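Visit report: the Drarkel ceramics works, Lostville

Drarkel makes tableware in two buildings on the east side of Lostville. The older one holds the clay preparation, forming and bisque firing. The newer one, across a paved yard, holds glazing, glost firing, inspection and packing. Visitors are taken through in production order, which means crossing the yard once and finishing in the packing hall. The open day runs every November. I took the first tour of the morning, which began at 8:30 and lasted a little over two hours, with a group made up mostly of restaurant buyers and a few people from a community college ceramics program.

Clay preparation

The body is a stoneware blended on site from three dry materials. They arrive in bulk bags, are weighed into a blunger with water, and run through a vibrating screen and a magnet before going to the filter press. The press was being emptied when we arrived. Cakes come off the plates at a moisture content the guide gave as a little over 20 percent, and go directly into the pug mill. Scrap from trimming returns to the blunger at a fixed ratio. Scrap that has touched glaze does not return at all and is collected in separate bins by the door.

The floor in this section is wet-washed at the end of each shift. Dry sweeping is prohibited, and the signs say so in four places. Visitors are asked to keep to the painted walkway, partly for the forklifts and partly to avoid carrying clay into the glaze building.

Forming

Bowls and plates are made on roller machines over plaster molds. A slug of clay is cut, dropped on the mold, and spread by a heated steel head. Cycle time depends on diameter. The wide shallow bowl, which is the shape Drarkel sells most of, runs slower than the plates because the wall is thin toward the rim and tears if the head comes down too fast. The molds travel through a dryer and come back empty to the start of the line. Plaster molds wear, and each one carries a pencil tally on its underside. The ones I turned over on the reject shelf had softened foot rings, and one had a visible pit where the clay had been lifting.

Trimming and sponging are done by hand at a row of six wheels. The operators sponge the rim in one continuous pass. A second pass leaves a line that shows up after glazing.

Bisque and glaze

Bisque ware crosses the yard on covered carts. Each piece is blown off with compressed air inside an extracted booth, then waxed on the foot. Bowls are glazed in two steps: the inside is filled and poured out, and the outside is sprayed on a turntable. Glaze density is measured at the start of the shift and again after the break, and the readings are written on a board beside the booth. I would have liked to see the previous month's readings, but the board is wiped every Friday equivalent of the shift cycle and the paper record is kept upstairs.

Femi Fashola, the glaze technician, spent longer with our group than the schedule allowed. His main subject was edge color. A glaze thins over a rim during firing, and on a pale color the difference in thickness reads as a difference in shade. Customers either want this or return the ware for it. His current method is to control it by the angle of the spray gun and the speed of the turntable, and to leave the recipe alone.

The glost kiln is a shuttle kiln by Chukwu, gas fired, with two cars. One car is set while the other is firing. The car that was being set held 283 pieces, mixed plates and bowls, on silicon carbide shelves. Clearance between pieces is checked by eye. Someone asked about the total cycle and was told that cold to cold takes the better part of a day, with the cooling portion the less adjustable part of it.

Inspection and packing

Ware comes off the car onto felt-topped benches. Each piece is looked at under a side light, tapped, and set down on a level plate to check for rock. Glaze faults go to one rack and body faults to another. The second-quality rack is sold in the shop at the gate, and prices there were reasonable. 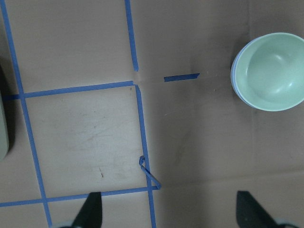

Report by the Felledard visits desk
Filed under: Ceramics, Factory visits

A pale green bowl is a fair test of the inspection lighting. The one I looked at longest was shallow and wide with a smooth finish, and the band along the rim and outer wall ran to a bluish gray, much the effect Fashola had been describing. The highlight inside the basin is the thing to watch when the bowl is moved under the lamp — a pinhole or a patch of thin glaze interrupts it.

Tan cardboard marked off with blue painter's tape makes a serviceable work surface for this kind of ware. It is softer than a bare bench and it can be replaced cheaply. It does scuff and crease, and the tape lines need redoing from time to time if they are to remain useful for placing things. I use a similar sheet at home for sorting test tiles.

The packing line itself is short. Bowls are nested with a paper interleaf, wrapped, and dropped into divided cartons. The cartons are closed with paper tape and stacked to shoulder height. Drop tests are carried out on one carton per batch from a height of 90 centimeters, on a corner and then on an edge. We were shown a carton after testing. All of the bowls in it were intact, although one interleaf had shifted.

Practical notes

Parking is at the north gate only. Closed shoes are required, and the tour does not wait for people who have to go back and change. Hearing protection is issued at the door to the press room. Photography is permitted in the glaze building and the packing hall but not at the forming line. The shop takes cards and stays open until 4:00 p.m. on open days. Seconds are wrapped in newsprint, so bring a box.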